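Workshop Tips: Trying Out Grippers for a Small Bench Arm

Posted Sun 21 June by Maribeth Tan

A few readers have asked how we pick a gripper before we spend money on one. Most of what follows comes from the past month, when Győző Szabó and I compared three of them for sorting small parts into trays. Two were ordinary parallel-jaw types, a Prenus and a Skalex. The third was a suction head from Greltora.

Start with the parts, then look at the gripper

Put everything you want picked up on the bench and find the smallest and the largest piece. Measure both with calipers. The jaws have to open wider than the large one and close fully on the small one. The Skalex failed on the second point. It stopped short with a gap you could see daylight through, and a thin washer dropped straight out.

Weigh the heaviest part too, and then add the gripper itself. Our heaviest part was 448 grams, and once the Prenus was bolted on, the arm was closer to its limit than we liked. We slowed it down and the shaking stopped.

Check the reach over the tray walls

A gripper that works fine on a flat table may not fit inside a tray. The body of the tool is often wider than the jaws, and it hits the rim before the fingers get to the bottom. Lower it by hand into each corner of the tray before you write any program. If it touches, try longer fingertips or turn the tray a few degrees.

Trays should be fixed down. Double-sided tape is enough for testing. Viktória Oláh uses rubber shelf liner under hers and says it holds well, but ours crept a little every time the jaws brushed the rim.

Run it on the computer first

Any simulator that can load your arm will do. Put in the work surface, the trays at their real size, and anything standing nearby that the arm could swing into, such as cabinets and wall boxes. Plain blocks are fine for the furniture. Spend your time on the trays and the fingers, where a few millimeters matter.

Watch the wrist as well as the fingertips. When the arm leans out to a far tray, the wrist can tip and bring the tool in at a slant. Look at it from high up, then from table level. The high view is good for checking the layout and poor for judging height. 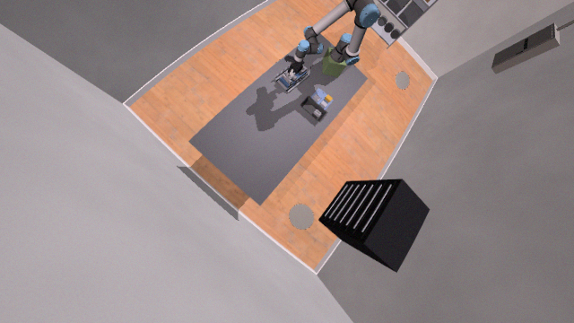 Test every gripper the same way

Use the same parts, the same tray and the same speed. We did 200 picks with each gripper and wrote down every miss, with a word or two on what went wrong – slipped, pushed the part over, picked up two. The notes were more use than the score.

Stop after every 12 picks and look at the fingertips. Rubber pads pick up dust and oil. Wipe them with a dry cloth and make a note that you did it.

Set the camera before the lights

Fix the camera to something that doesn't move with the arm, then run the arm through its whole path with nothing in the jaws. Look for the arm's shadow crossing a tray. Ours covered the small parts on each approach and the software lost them. A second lamp on the opposite side cured most of it.

Shiny parts are still a problem. Matte gray card under them helped some.

What we kept

The Prenus, with longer fingertips that Lilla Bodnár printed for us. The Greltora head was faster on flat pieces but no good on anything with a hole in it. The Skalex went back.

Next month I'll go over hose and cable routing on the same arm.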